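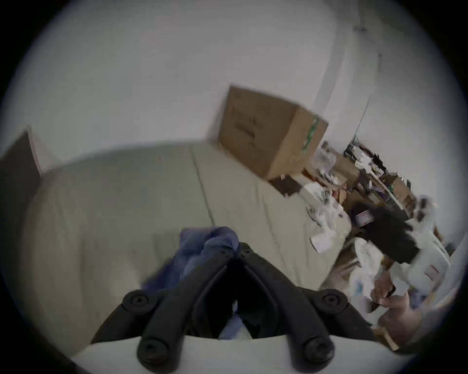 6/27/19, Prastberg kit, second day with it

Started on soft stuff this morning, which is what I've been itching to do since the case got here. Yesterday was all blocks and bottles and I learned almost nothing, because anything with two fingers can pick up a bottle. Cloth is where the cheap grippers embarrass themselves. The blue-violet one went in between the fingertips all bunched up, with a fold hanging down into the gap between the fingers, and that fold is the thing I want to talk about with Yareli. With the jaws in a V like that, only the very ends do any holding, and whatever cloth droops behind them is heading straight for the mechanism. I don't love it! Prastberg's sales sheet says "textile ready" and I'd like to know what textile they had in mind. A washcloth, maybe.

For whoever reads this after me: we have the handheld version on loan from Skatis, who resell Prastberg over here and want our write-up before they decide whether to bundle it with their own arm. You hold it and work the fingers yourself, the camera looks down over them, and the recordings are supposed to carry over to the arm-mounted version with the same fingers. Skatis gets our notes, warts and all. Anayeli agreed to that with them on the phone and I have it in an email too, so I'm not going to be polite.

Things I like so far. It's light. I did the whole morning without my wrist complaining, and the old Kocabaş unit had me icing my forearm by lunch (ask Anayeli, she still has the brace in her drawer). The trigger has a nice even pull and you can feel through it when you've got hold of something, even something squashy. Battery swap is quick. The fingers come off with an ordinary driver, no special bit, bless them.

Things I don't like. The edges of the fingers are ribbed, and I keep wondering what those ribs will do to a loose knit. Haven't tried one. Yareli says she has an old sweater she'll sacrifice. Also the view is super wide, which is great for knowing where you are in a room and less great for judging how far the tips are from a flat surface. I kept stopping high over the padding, feeling for it, then mashing the tips in. I got better at it, but a new person is going to do that all day.

And blur. When I turn my hand at a normal speed the background smears, and the far side of the view suffers worst. The fingers themselves stay pretty clear, and so does whatever is in them, so maybe the software people won't care. I care a little. Want to ask Skatis if the exposure can be locked, because the menu has an item for it that's grayed out and the manual skips from page 4 to the warranty.

Routine I settled on, so we can repeat it:

Drop the cloth on the padded surface, don't arrange it.
Come in from above, tips open about as wide as they go.
Close until the trigger pushes back, hold, lift.
Carry it over toward the boxes and back again, then let go.
10 passes, then a break. I tried going longer and got sloppy.

Scoring is Yareli's department. She wanted a number for every pass and I talked her down to three words: clean, draggy, lost. Clean means it came up in one go and stayed. Draggy means part of it trailed along behind. Lost is lost. My gut says draggy is going to win by a mile with this finger shape, but I haven't added anything up and I'd like her to do it without hearing my opinion first, so Yareli, if you're reading this before you've scored, stop here and go score.

Price. The kit is quoted with 2 sets of fingers, the plain ones I'm using and a padded pair that wasn't in our case. I called Skatis and the guy was nice and said the padded ones are on back order until December. December! The padded ones are the whole reason I'd buy this for cloth. I asked if they could borrow a pair from Skellville, who had this kit before us, and he said he'd look into it in a voice that means no. Anayeli knows someone over there so she's going to try the side door.

Where I am on it today: for boxes, cartons, bottles, bags, yes, happily, better than what we've got. For laundry-type work I'd hold off until we've had the padded fingers in our own hands. If they send those, I'd redo the whole morning with the same cloth and the same routine so we can lay the two sets of results next to each other.

To do:

Exposure lock question to Skatis.
Try a thin shim behind the fingertips to keep cloth out of the gap. Anayeli thinks tape would do it. I think tape will peel.
Sweater from Yareli.
Back up this morning's recordings before anybody reuses the card.
Driver goes back in the kit case, it's in my jacket pocket right now.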